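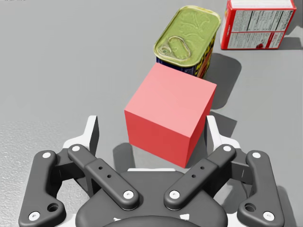

Odalys Brennick
Applicant Support, Rosser Innovation Vouchers

Ticket 117: Project Summary rejected as too long, is not too long
Opened: 2022-11-23
Program: Rosser Innovation Vouchers, winter intake
Applicant: Undura
Portal vendor: Arkine
Severity: Medium, then High, then Medium with sighing
Status: Closed, one item carried over

What was reported

Undura is applying for a voucher to work with a college lab on a coating for outdoor hinges. Their contact filled in the Project Summary, which allows 3000 characters. The counter under the box was green and said they had room left. They pressed Submit and got a red banner reading "One or more fields exceed the permitted length." The banner didn't say which field. It has never said which field. We asked for that two intakes ago and were told it was on the roadmap.

The applicant then cut a paragraph, tried again and got the same banner. They cut another one. By the time they wrote to us they had removed their entire explanation of why anybody would want a better hinge, and the portal still found them wordy.

First reply from support

Sent the standard checklist: try another browser, clear the cache, make sure you aren't logged in twice. I wrote that checklist, so I'm allowed to say that it mostly buys us an afternoon. The applicant did all of it, in order, and sent screenshots. Same banner in every browser.

Asked for the original text as a document. Received it within minutes, along with a polite question about whether the deadline would move. Replied that I'd ask.

Trying it here

Opened a dummy application in the staging portal and pasted Undura's full summary into the box. Green counter. Pressed Submit. Red banner. It's always a relief when it breaks for us too.

Typed a short summary by hand ("We would like to make hinges") and submitted. Accepted straight away, and I briefly considered funding it.

Next, pasted the full text into a plain text editor first, then copied it from there into the portal. Still rejected. This ruled out my favorite theory, that the word processor was sneaking in hidden formatting, and left me without a second favorite.

Took out all the paragraph breaks so the summary was one solid slab. Accepted. Put the breaks back. Rejected. Undura writes in very short paragraphs with a blank line between each, and they're fond of lists. So the breaks matter, but there aren't enough of them to explain the whole gap.

Left the breaks out and tried the other pieces separately. The text is full of curly quotation marks and ampersands ("R&D" appears in nearly every sentence, as it does in every application we have ever received). Replacing each "R&D" with "research" bought back a surprising amount of space. Nothing else I changed made as much difference.

Escalated to Arkine with all of the above.

Arkine, first response

Arkine replied that the field limit is 3000 characters and suggested the applicant shorten the text. They attached a help page on writing concisely. I wrote the help page.

Sent it back with the staging record, the before and after versions, and a request that somebody press the button personally.

Severity raised to High

Two more applicants wrote in with the same banner while we waited. One of them had been at it long enough to hit the session limit, which is 60 minutes, and lost the lot. The portal saves drafts when you press Save Draft. It doesn't save them when you press Submit and it fails. Most people reasonably assume that something has been saved by then.

Put a notice on the login page telling everyone to write the summary somewhere else first and keep a copy. We don't normally put our troubles on the login page, but the phone had started.

Arkine, second response

A developer did press the button, and came back with a proper answer the same day. Credit where due. In everyday terms:

The counter under the box runs in the browser and counts what you see. A letter is one character, an ampersand is one character, a line break is one character.

The check that runs on Submit happens on the server, after the text has been made safe for storage. By then an ampersand has been turned into a five-character code. A curly quotation mark becomes seven. A line break becomes two characters. So the server is measuring a longer text than the one the applicant wrote, and comparing it with the same limit.

Nothing had changed on the applicants' side. Arkine moved the length check to after the cleanup step in the last release, as part of the work to connect the Skillora module, where applicants can ask to be matched with a student for the project. The release note for this says "minor validation improvements."

Every applicant who loves R&D was therefore being charged extra for it.

Workaround issued to applicants

Sent to Undura and the other two, and added to the login page notice:

Keep a copy of your summary outside the portal.
Write "research" or "development work" in place of "R&D" for now.
Swap curly quotation marks for straight ones, or leave them out.
Use one line break between paragraphs, with no blank line.
Press Save Draft before Submit, every time.
If the banner still appears, email us the full text and we'll load it from our end.

Undura went through with their hinge paragraph restored. They noted that the summary now reads a bit like a telegram. Told them the reviewers will see a note explaining the style, and they will, because I've added one to the reviewer pack.

Side issue: budget page

While checking that Undura's submission had arrived in one piece, I noticed the budget page showing the voucher covering 75 percent of eligible costs, with the student line left out of the total. Undura had ticked the Skillora box and then unticked it. Unticking hides the student line on screen but keeps the amount in the record, so the percentage was being worked out on one total and displayed next to another.

Asked Undura whether they wanted a student or not. They did, they had just been put off by the form. Ticked it again, pressed Recalculate, and the figures agreed with each other. Logged with Arkine as a separate defect. It has nothing to do with the length problem except that they arrived in the same release and seem to be friends.

For anyone in support checking by hand: open the record, compare Eligible Costs on the budget page with Eligible Costs on the PDF, and if they differ, go and look at the Skillora box before you do anything clever with a calculator.

Fix

Arkine moved the length check back to before the cleanup step. Tested in staging with:

Undura's original text, blank lines and all. Accepted.
A summary made entirely of ampersands, up to the limit. Accepted, and visually striking.
The same with one extra ampersand. Rejected, as it should be.
A summary in French with plenty of accents. Accepted.
A bulleted list pasted from a spreadsheet. Accepted, though the bullets came out as question marks. Known issue, older than me.

Released to the live portal in the evening. Loaded the second applicant's summary for them, and the third got theirs in without help and sent a one-word email to say so. The word was "Finally," and I've chosen to read it warmly.

Login page notice taken down, except for the line about Save Draft, which I'm leaving up until the portal earns it back.

Deadline

The intake deadline was due to fall while the portal was still misbehaving. Program office agreed to move it into December for everyone, including people who hadn't noticed anything wrong. Email sent to all open drafts. Several recipients replied to ask what the problem had been, and several more to ask whether the new deadline was also likely to move. It isn't.

Undura may resubmit with their original summary if they want their quotation marks back. They've said they'll leave it.

Carried over

The banner still doesn't name the field. Arkine has agreed to look at it again and has given it a new ticket number on their side, replacing the old ticket number, which was closed during the move to the new system. I've asked for the two to be linked.

The hidden student cost stays open as its own ticket. Until it's fixed, support checks the budget page on every application where the Skillora box has been touched.

Closed by support. Please don't reopen this one for bullets; use the bullets ticket.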